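Dog stroller or just a bigger backpack carrier? Senior dog, bad hips

Posted in Pets > Dogs > Gear and Travel

ukmontwalker

My dog is 9 years old, weighs 28 pounds, and has started sitting down halfway through our walks. The vet says her hips are wearing out and she should still get out every day, only in shorter stretches. Everybody at the park tells me to buy a stroller. I'm not convinced. They look top-heavy to me, the wheels look like they came off a grocery cart, and the reviews all sound like they were written by the same cheerful person.

The one being pushed at me the hardest is the Nulness, which sells for 200 dollars at the pet store near me. It claims to hold dogs "up to 48 pounds." Does anybody believe that number? I've also seen the Osby, which is cheaper and has smaller wheels. Our sidewalks in Ukmont are mostly tree roots with a little concrete between them.

Is a stroller worth it, or would I do better with one of those backpack carriers? I'd like to hear from people who have used one for more than a week. Please don't tell me how cute it is.

3 replies

hsieh_st_beagles

I've had the Nulness for two years with a dog a bit lighter than yours. The weight limit is probably true in the sense that the thing won't collapse. Whether you can steer it at that weight is a different matter. With my dog plus a water bottle and a blanket, it pulls to the left on any slope, and I've tightened everything there is to tighten.

Skip the backpack. At 28 pounds you'll hate it by the second block, and a dog with sore hips shouldn't be folded into a sack anyway. Ask your vet before you try it, but mine was pretty blunt on that one.

What I'd look at before paying:

Wheel size. Bigger is better on roots. The small ones on the Osby catch in every crack, and then the dog slides forward.

Floor. Press on it with your hand. If it sags in the middle, put a board under the pad. A sagging floor is bad for hips.

Tether. There should be a short clip inside. Hook it to a harness, never to a collar.

Brake. Try it on a ramp. The store will let you if you ask.

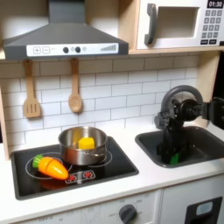

Don't trust the store demo either, where they drop in a sleepy dog and roll it over smooth tile. Mine wouldn't go near the stroller when I first brought it home, so I parked it in the kids' playroom with the wheels locked and fed her dinner next to it, then in it. It took most of August. Keep it short and let her get out when she wants.

If you can find a used one, buy used. People buy these, the dog refuses, and they sell them nearly new.

rollinalong

get the stroller!! my dog LOVES hers and everyone stops to say hi. we have the osby in red. no problems at all, had it since Monday

ukmontwalker

Thanks, the first reply is very useful. I went and pressed on the floor of the display model and it sagged like a hammock, so that's a point against it. The clerk said "the dog's weight evens it out," which I don't think is how weight works.

I'm going to look for a used one with big wheels and cut a board to fit. To the other poster, glad it's going well, but please come back and tell me how those wheels are holding up after a month of real sidewalks.

hsieh_st_beagles

Round off the corners of the board before you put it in. Mine wore a hole through the lining on one side, and I had to patch it with duct tape.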